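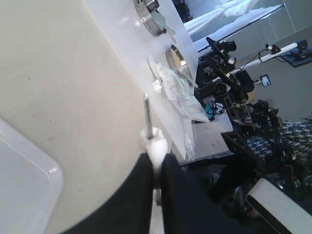
A steel lid, a shiny dish and a crumpled plastic bag on a white tabletop.

What Is Citric Acid Doing in My Candy?

Turn over a bag of sour candy and read the small print. Somewhere after the sugar (it's always after the sugar) you'll find the words "citric acid." That sounds like something a villain keeps in a tank. You have been eating it since your first orange slice.

Citric acid is what makes lemons taste like lemons. Your tongue notices acids and tells your brain "sour," and your brain tells your face to fold itself up.

So does the candy factory squeeze lemons all day? It used to work a bit like that, and it took a ridiculous number of lemons. Today most citric acid comes from a mold called Aspergillus niger. The mold is fed sugar in a big tank, and it makes citric acid. Then the acid is separated out, cleaned and dried into white crystals. You don't eat the mold. Sorry if you were hoping to. 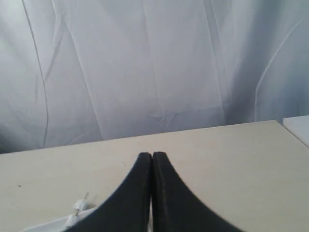
The plant at Balasside has tanks taller than a house, and it fills almost 200 sacks on a normal day. Some go to candy makers. Others go to people who make soda, jam and canned tomatoes, where the acid helps keep germs from growing. Germs are fussy – many of them can't stand sour food, a bit like your little cousin.

On a label you may see E330 instead. Same stuff, shorter name, and somehow even more like a robot.

Is it safe? In food, yes. Very sour candy can still make your tongue sore, and acid is rough on teeth, so have a drink of water afterward. Eating the whole bag on a dare is a choice, and your tongue will have opinions about it until dinner.

Safavi Ingredients, 1217 Vidulmont Road, Loston | Contact us | Back to top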